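Working group on arm safety rules, Vadgate site
Present: Sofia Quintela (chair), Liis Avotiņš (minutes), Morais, two from Povus by phone, one of them audible.

**1. Last minutes.** Approved after the word "shall" was changed to "should" and then back.

**2. Speed near people.** Draft rule 34 caps arm speed at 200 mm per second whenever someone is inside the marked area. Povus asked for 40 more. Refused. Povus asked whether this was final and was told to read rule 34.

**3. Hands and glass.** Sofia wants a minimum gap between fingertips and any window, measured with the fingers fully open. Morais held that the arm knows where the window is. Sofia asked who had told it. Agreed: the gap goes in the draft, figure to be set next time.

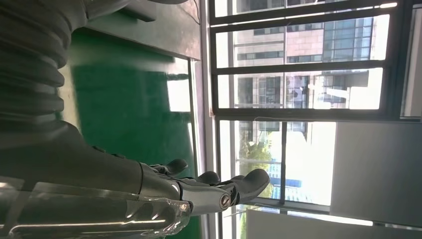 *Item 3: hand with fingers extended, window side.*

**4. Covers and sleeves.** Clear covers to be checked for cracks before each shift and initialed. Liis noted that the current check sheet has 456 lines and is initialed in one continuous stroke. Stomar to send a shorter sheet by June — they did not say which June.

**5. Stop button.** Must be reachable without walking past the arm. Passed with no discussion, a first for this group.

**Actions:** Sofia, gap figure. Morais, floor markings. Povus, a better phone.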